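**Pinza paralela Setari - ficha de evaluación en simulación**

Rev. 2026-09-28. Referencia de catálogo: Grisell 323. Ensayada con el controlador Poirier sobre robot de dos brazos.
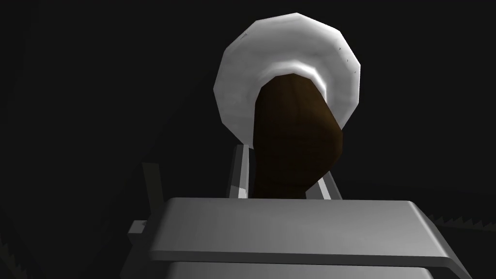 **PINZAS / DOS DEDOS**

Agarre de pieza con mango marrón y cabeza blanca ancha. Los dedos sujetan el mango por ambos lados, con la cabeza por encima de ellos. Para mangos de sección irregular se recomienda el modo de fuerza limitada; el modo de posición queda reservado a piezas prismáticas.

- Apertura máxima: 90 mm
- Interfaz: bus Rarkell, 9 hilos
- Cámara: una por muñeca, más vista de cabeza

La vista de cabeza sirve para la aproximación a manillas de puerta. El brazo derecho llega a la zona de la manilla mientras el izquierdo permanece levantado, con la pinza abierta.

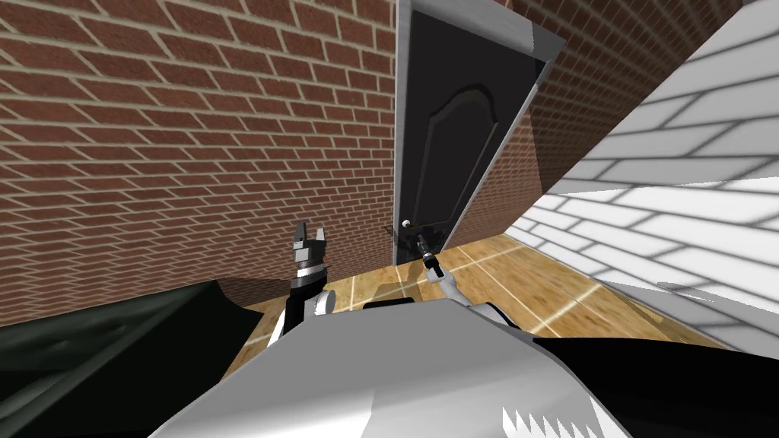
Hoja 9

La serie comparativa consta de 1,456 ejecuciones, repartidas entre Setari y la pinza anterior - mismo controlador, mismas escenas. Los registros se entregan sin filtrar. 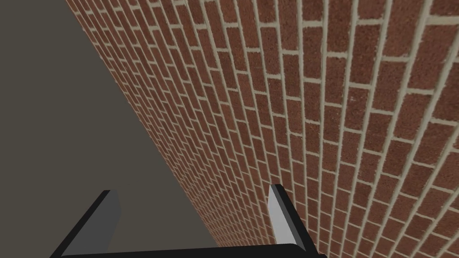

*Pinza abierta y sin pieza, con muro de ladrillo al fondo.*

Los dedos de recambio se piden por pares. El soporte de cámara se suministra aparte.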